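Heating Customers in Kumden Face a Second Winter of High Bills

1 February 2022

The district heating company in Kumden raised its rates in December, and customers have been calling ever since. The woman who runs its billing office says she has stopped counting the hours she spends on the phone.

"People open the bill and think it's a mistake," she said in an interview at the company's office. "I tell them it's the gas price. Then they want to know why we didn't buy the gas earlier, and that's a fair question."

The company, Fladine, supplies heat and hot water to 600 homes from a single plant on the Urquijo road. It buys most of its gas on short contracts. For years that kept bills low. When wholesale prices climbed last fall, there was little to soften the increase.

She said a longer contract was discussed in the spring and turned down. "The offer looked expensive at the time. Today I would sign it without reading it."

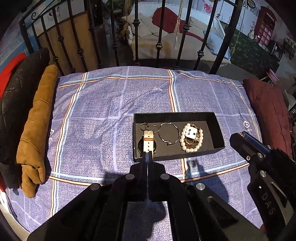
A watch and rings in an open jewelry box.

A typical household in an older building now pays $279 a month for heat, she said. Newer buildings pay less, mostly on account of better windows. The company has offered payment plans of up to 9 months, and the office handles each request by hand.

"I don't ask for proof," she said. "If someone tells me they can't pay it all now, we write down what they can pay and we start there."

She grew up in one of the older buildings and still lives there. Her own bill went up with everyone else's, and she turns off the radiator in the bedroom at night. Some of her neighbors have bought electric heaters, which she advises against until they have checked their power rate.

Asked whether the plant could switch to another fuel, she was cautious. A wood chip boiler was priced by Jika, an engineering firm that has worked on the plant before. It would need a storage building and a wider access road. 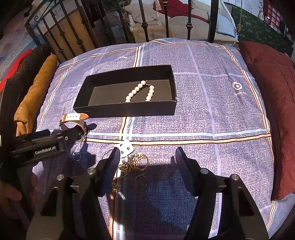
The study ran to several versions, and the last one put the payback period at 1095 days if gas stays where it is. If gas falls, the payback gets longer, and the bank has asked about that more than once.

"Everybody wants the boiler when gas is high," she said. "Then it drops and the folder goes back on the shelf. I've seen that happen twice."

She expects a decision before summer. The next rate review comes first, and she said customers will get a letter with the new figures before any change shows up on a bill.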